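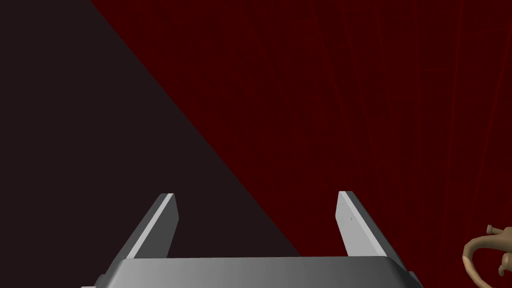
A reader of the previous edition objected that the chapter on drying never said when a floor slab is ready to be covered, only how fast it loses water. The objection is fair, and the order of this chapter has been changed to meet it. Readiness is treated first. Drying rates follow in Section 4.2.

Contents | Previous chapter | Next chapter | Glossary | Index

Chapter 4
Moisture in Concrete Floor Slabs

4.1 When a slab is ready

Fresh concrete holds more water than the cement can use. Part of the water combines with the cement during curing and stays in the slab for good. The rest fills the pores and must leave through the surface. Curing and drying are separate processes. Curing requires that water be kept in; drying starts only when the cover sheets or curing compound are taken off. A slab that has reached its design strength may still be far too damp for a glued floor covering.

A slab is ready when the water left in it, once spread evenly through its depth, will not harm the adhesive or the covering. The definition refers to a future state. With the covering in place, water near the bottom moves upward until the moisture level is nearly even. A reading taken at the surface before covering therefore gives a result that is too low. Surface meters are useful for finding damp areas and should not be used to accept a floor.

The accepted method is to measure relative humidity in a drilled hole. For a slab drying from the top only, the hole is drilled to 40 percent of the slab depth. For a slab drying from both faces, the figure is 20 percent. The hole is cleaned, lined, and sealed, and the probe is left until the reading is steady. The building should be at its normal service temperature during the test.

The warehouse floor at Hustthorpe is used as the worked case in this chapter. It was placed in February in two pours, over a vapor barrier, and was finished with a steel trowel. The dense surface left by troweling slowed drying, and three of the four test holes in the second pour gave readings above the limit set by the adhesive maker. The Mustham office floor, placed without a barrier, is compared with it in Section 4.3. Both sets of readings are given in Table 4.1.

Throughout the chapter, depth is measured from the finished surface, and any topping or leveling layer is counted as part of the slab.

Nordin Technical Texts | Contact the publisher | All rights reserved | Back to top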